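# Noh Bedside Radio

Made by Felard in Wuvwood. FM and AM, one speaker, two knobs, and a clock you can read without your glasses. $98, in oat or dark green.
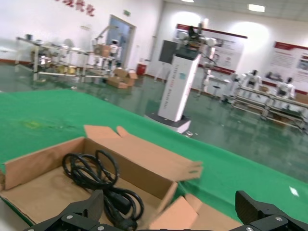 The Noh is a radio for people who want to be told the weather and then left alone. It has no app. It will not ask for your email address, your location or your opinion of its setup experience. You turn the left knob until it's loud enough and the right knob until somebody is talking about something you can stand.

Catinca Marinescu designed it after a hotel stay in which she failed to turn off an alarm at 4:30 in the morning, first by pressing everything on it and then by putting it in the minibar. Her sketch the next day had a single large button on top. The button is still there. It stops the alarm, and it's the only thing up there to hit.

## What it does

**Radio.** FM and AM, tuned by hand. Five presets on the front, set by holding one down until it clicks. People tell us they use two of them, one for news and one for when the news gets to be too much.

**Clock.** Red digits on black, with a dimmer wheel on the back. The lowest setting is dim enough that we get a few messages every winter from owners who think the clock has died. Please roll the wheel up before you write to Bongani. He's very nice about it, but he has started to sigh.

**Alarm.** One alarm, radio or chime. The radio fades in over a minute. The chime doesn't fade in, and is for people who have met themselves.

**Snooze.** Thirteen minutes. It can't be changed. We tried nine, which was cruel, and then twenty, which made three of our testers miss the same bus. Dirceu Bragança did the arithmetic on the bus and we went with his number.

**Sleep timer.** Hold the left knob in and the radio plays for half an hour, then quits. If you wake up when it goes quiet, you weren't asleep, and you can hold the knob in again.

**Battery backup.** Two AA cells under the base keep the time through a power outage. They don't run the radio or light the display. The alarm will still sound its chime, so a storm is no longer an excuse.

## What it doesn't do

Stream. Talk. Listen. Connect to your doorbell. Charge your phone, which we'd like you to leave in the kitchen, though we accept that this is none of our business.

There is also no remote control. It's a bedside radio. If you can't reach it, you have either a very large bed or a different problem.

## Sound

The cabinet is solid ash from Prullwood, the mill across the river from us, and it makes more difference than we expected when we started out in plastic. Voices come through clear and a little warm. Baseball sounds right. A full orchestra sounds like a full orchestra heard from the coat check, and anyone who says a single speaker this size can do better is selling one.

Refilwe Dlamini tunes the speaker on every new batch by playing the same recording of a man reading grain prices. She says it's the best test of a voice radio there is. She also now knows a good deal about sorghum.

## Reception

Expect good FM in most homes with the wire antenna let out to its full length behind the nightstand. It works poorly when it's still wrapped in its twist tie, and that's the first thing we'll ask you.

AM depends on where you live, what your neighbors have plugged in, and the mood of the upper atmosphere. Turning the whole radio a quarter turn often helps. LED bulbs and cheap dimmer switches are the usual villains. If the buzzing goes away when you switch off the lamp, the lamp is the trouble, and we can't repair your lamp.

## Setting it up

1. Plug it in. The display will blink until you set the time.
2. Hold the clock button and turn the right knob to set the hour. Press once, turn again for the minutes.
3. Check the dot. A dot in the upper corner means PM. Most of our "alarm didn't go off" calls are about the dot.
4. Let out the antenna wire.
5. Find a station and hold down a preset to keep it.

To move from standard time to daylight time, use the slide switch on the base. You'll forget where it is twice a year. It's next to the battery door.

## Specifications

| | |
|---|---|
| Bands | FM, AM |
| Speaker | Single, front-facing, 3 inch |
| Presets | 5 |
| Snooze | 13 minutes |
| Weight | 1,486 grams, without batteries |
| Backup | 2 AA cells, not included |
| Headphone jack | Yes, on the left side |
| Cabinet | Ash, oiled or painted |
| Colors | Oat, dark green |
| Made in | Wuvwood |

We give the weight in grams because the kitchen scale in the shop is set that way and the button to change it broke off.

## Care

Dust it. For anything worse than dust, use a damp cloth and then a dry one. Don't spray cleaner into the speaker. Oat is an oiled finish and will darken over the years, especially if it sits in a window; dark green is painted and will look the same until you drop something on it.

A glass of water on top of the radio is a popular choice and a bad one. We've opened enough of them to know.

## Repairs and warranty

The warranty runs for five years and covers anything that goes wrong by itself. It doesn't cover water, dogs, or improvements made by a brother-in-law.

After that we'll still fix it, at cost, for as long as we have the parts. The back comes off with an ordinary Phillips screwdriver. Knobs, battery doors and power supplies can be ordered separately, and a paper circuit diagram is folded up inside the cabinet for whoever needs it next. Write to Bongani Radebe on the repair bench with your serial number, found on the base, and a sentence or two on what it's doing. "It's acting weird" is a start, but he'll write back.

## From owners

> "I bought it for the ball games and my wife has taken it over for the farm report. We do not have a farm." - Carol Tapley

> "Does what it says. Wish the snooze was longer." - an owner who asked to stay anonymous, possibly from an employer

## Ordering

Oat ships from stock. Dark green is painted in small batches and usually takes around two weeks; the next batch leaves the shop in July. Returns are fine within a month, in any condition you'd be willing to receive it in yourself.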